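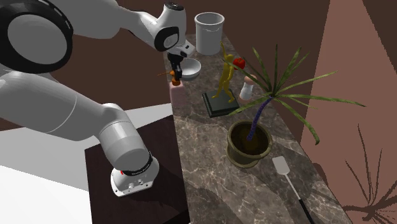

Simulation view of the arm closing on the pump bottle at the counter's edge.

Counter work at Branska: what the arm will do and what stays with us

People on both shifts have been asking when the robot arm is coming to the returns counter, what it will be allowed to touch and what happens to the jobs at that end of the building. Marwan Rawashdeh, who runs returns and restocking, went through it with the early shift on 8 Feb 2020 and repeated it for the late shift the same evening. What follows is taken from his notes and from the questions that were put to him.

Returns at Branska have always been mixed. A hire customer furnishing a show flat sends back everything that stood on the worktops, and it arrives in whatever order the driver unpacked it. Soap pumps, bowls, kitchen tools, ornaments, potted plants and display fruit all land together. At present one person lifts each item out, looks it over, wipes it, sets it in the right crate and enters it on the sheet. On a busy day a counter hand does that for a full shift with breaks at the usual times. It is light work, but it is the same reach over and over, and shoulder and wrist complaints make up most of what goes in the accident book from our side of the building.

The arm is meant to take over the reach. Sfeir, the firm doing the installation, has been building the job in simulation since September. They model a counter, put a mix of goods on it and run the arm through its picks, then change the goods and run it again. The practice layouts are deliberately awkward. A layout might have a bottle with its spout out past the end of the counter, a bowl close beside it, and a plant further along with leaves spreading over the smaller things. A thin statuette with a raised arm is a fair stand-in for the sort of ornament we get back from show flats, and a spatula lying flat on stone is harder for a two-sided grip than most people would guess.

So far 408 layouts have been run. Marwan has sat in on two of the review sessions and said the most useful part was being able to stop a run and ask why the arm had gone in from one side and left the other alone. Several of his remarks have gone into the settings. Bottles with pump tops are to be taken low on the body wherever there is room, as our own people do, and a grip from above is kept for when the neighbours are too close. The counter hands know that a pump head can turn or come away when it is lifted by the top. The software did not know that until somebody told it.

What changes on the floor

Counter one will have the arm. Counters two and three stay as they are. The arm will lift items, hold them up for the reader and set them down in one of 16 crate positions. It will not wipe anything, judge damage, or handle anything with soil in it. Plants stay with us, and so does anything a counter hand decides to pull off the line. No reason has to be given for pulling an item.

The job at counter one becomes a checking job. The person there looks at what has been set down, marks condition, clears whatever the arm has left behind and starts the next load. Sedo, the stock program, will show a list of items the arm refused. Those are done by hand in the old way. Marwan expects the list to be long in the first weeks and asked people not to treat it as a sign that something has gone wrong with their work.

Nobody is leaving the team because of this. There are 52 people in returns and restocking across both shifts and the number stays the same for this year. Two posts that were vacant will be filled as cell attendants, at the grade above counter hand. They are open to people already here first, and no background in computers is asked for. Training is done in paid hours, half at our own site and half at the Rostach depot, where there is space to practise on a cell that is not live.

Marwan was asked straight out whether the number would stay the same next year as well. He said he could not promise that, and that he would rather say so now than be quoted later. The agreement with management covers this year, and talks on the next one open in September. Anyone who wants something raised there should get it to him in writing before the summer break.

Questions from the two meetings

Will the arm be behind a fence? Yes. There will be a screen on three sides and a light beam on the fourth. Breaking the beam stops the arm. Restarting it takes a key, and the key is held by the attendant on shift. Counter hands will be shown how to stop it but will not be expected to restart it.

Does the arm record us? The cell has cameras pointing at the counter. They cover the goods and the crates. Pictures are kept when a pick fails so that Sfeir can look into it, and they are not to be used for timing people or for discipline. That is in the written agreement, and a copy is pinned up by the lockers.

Will there be a pick rate for the checker? No rate has been set. Marwan's view is that none should be set until the cell has been running long enough for the refusals to settle down. One of the late shift pointed out that a checker cannot go slower than the arm without goods piling up, so there is a rate whether it is written down or not. He agreed that this was a fair point. The attendant will be able to slow the arm from the panel, and slowing it will not be logged against anybody by name.

What about rotation? At the moment people swap counters every two hours. That carries on with counter one included, once everyone has had the basic training. Several people said they would find checking duller than sorting, and a few said the opposite – they would gladly give up the lifting. Swaps can be arranged between colleagues as now, as long as the shift lead is told.

What if it drops things? It will drop some. Breakages inside the screen are written off to the project and do not count towards the counter's breakage figure.

Before the cell goes in

The floor under counter one has to be levelled and a new supply run in from the back wall, so that counter will be out of use while the work is done. Loads will be shared between two and three, and the bulky returns will go to Rostach for that period. Please keep the aisle behind counter one clear of cages, including at the end of the late shift.

Sfeir would also like more sample goods to model. If something comes back that you know from experience is a nuisance to pick up, put it in the grey crate by the shift office with a note saying what makes it difficult. A few words will do. The notes handed in so far mention lids that lift off on their own, bowls stacked so tightly that two come up together, and glazed pots that slip when there is dust on them.

Applications for the attendant posts go to Marwan directly. He is in the shift office at both changeovers, and anyone who missed the meetings can ask him for the full notes.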